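Ganetti abre las puertas de su renovado laboratorio didáctico de Irkatdale

El nuevo espacio de prácticas recibirá grupos escolares, familias y personas adultas a partir de septiembre, con sesiones gratuitas de 90 minutos

IRKATDALE, agosto – Con mucha alegría, y después de unos meses en los que en esta casa se ha hablado de enchufes, encimeras y colores de pared más de lo que cualquiera habría imaginado, Ganetti anuncia la reapertura de su laboratorio didáctico en Irkatdale. El espacio está pensado para que cualquier persona, haya pisado antes un laboratorio o no, pueda sentarse delante de un puesto de trabajo y aprender con calma los gestos básicos del oficio.

La reforma ha afectado a toda la planta baja del edificio. Se han pintado las paredes en un tono claro y tranquilo, se han instalado mesas de superficie negra y se ha mejorado la iluminación, que era la queja más repetida en el antiguo local (y con razón, todo hay que decirlo). También se han ensanchado los pasillos para que puedan circular sin apuros las sillas de ruedas y los carritos de material.

El primer curso se llama Girnance y está dedicado por entero a la pipeta. Puede parecer poca cosa para una sesión completa, pero quienes han enseñado alguna vez a manejarla saben que el tiempo se va volando entre ajustar el volumen, encontrar los dos topes del émbolo y acostumbrar el pulgar a bajar despacio. Cada puesto se prepara con pocos elementos, bien a la vista y al alcance de la mano: la pipeta colgada en su soporte, una gradilla transparente y tubos con tapón de rosca.

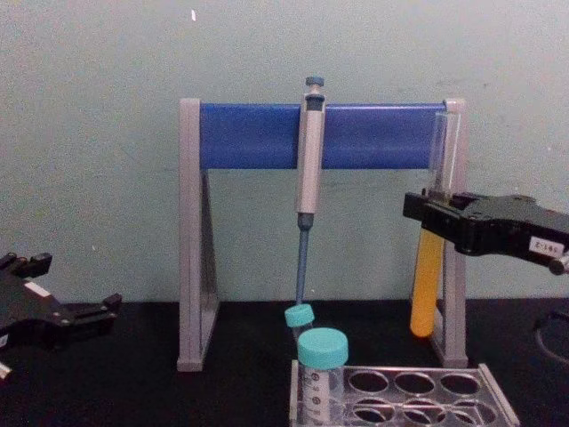

«Queríamos que la gente llegara, se pusiera la bata y encontrara delante una mesa que no intimidara», explica Ultan Fitzgerald, responsable de formación de Ganetti. «Yo aprendí en un laboratorio precioso y abarrotado, donde me pasé la primera semana sin atreverme a tocar nada por miedo a tirar algo. Me gustaría que aquí ocurriera lo contrario, que a los cinco minutos ya estés trabajando, preguntando y equivocándote, que para eso se viene».

En la fase de prueba participaron 363 personas, entre alumnado de secundaria, profesorado y vecinos y vecinas de Irkatdale que se acercaron por pura curiosidad. Sus comentarios, recogidos en unas hojas que todavía conservamos con cariño, sirvieron para cambiar bastantes cosas. Se bajó la altura de algunos asientos, se añadió un descanso a mitad de la sesión y se dedicó más tiempo a algo que al principio apenas se mencionaba y que resultó ser una de las partes más agradecidas: cómo dejar el puesto en orden al terminar.

A lo largo del curso se insiste mucho en este punto. La pipeta vuelve siempre a su soporte, en vertical y con la punta hacia abajo, y no se deja tumbada sobre la mesa ni siquiera un momento – una costumbre sencilla que ayuda a evitar que el líquido entre en el cuerpo del instrumento. El equipo docente reserva los últimos minutos de cada sesión para repasarlo sin prisas, puesto por puesto.
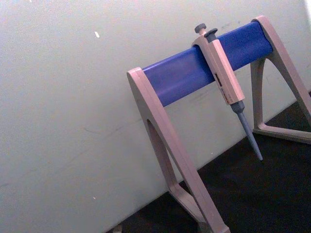
Las prácticas se hacen con agua y colorantes alimentarios, de modo que no se necesita ningún conocimiento previo ni equipo propio. Los primeros ejercicios se realizan a 1.000 microlitros, un volumen cómodo que se aprecia a simple vista, y a partir de ahí se va bajando según el ritmo de cada grupo. Quien lo desee podrá llevarse a casa el cuaderno Kozan, una guía ilustrada que el propio equipo de Irkatdale ha escrito y corregido a lo largo del invierno, con espacio de sobra para anotaciones.

Habrá 2 turnos diarios, uno por la mañana, reservado a centros educativos, y otro por la tarde, a las cinco, abierto al público general a partir de doce años. Los menores de dieciséis deberán venir acompañados por una persona adulta, que podrá participar también en la sesión si así lo desea. Las batas, los guantes y las gafas de protección se facilitan en la entrada.

Las inscripciones se abrirán a finales de agosto en la recepción del centro y en la página web de Ganetti. Los centros educativos que quieran reservar para todo un trimestre pueden ponerse en contacto con el equipo de formación, que estará encantado de adaptar el contenido a cada curso y de resolver cualquier duda.

Contacto para medios: Departamento de Comunicación de Ganetti, Irkatdale. Las solicitudes de entrevista con Ultan Fitzgerald y de visita al laboratorio se atienden por las mañanas.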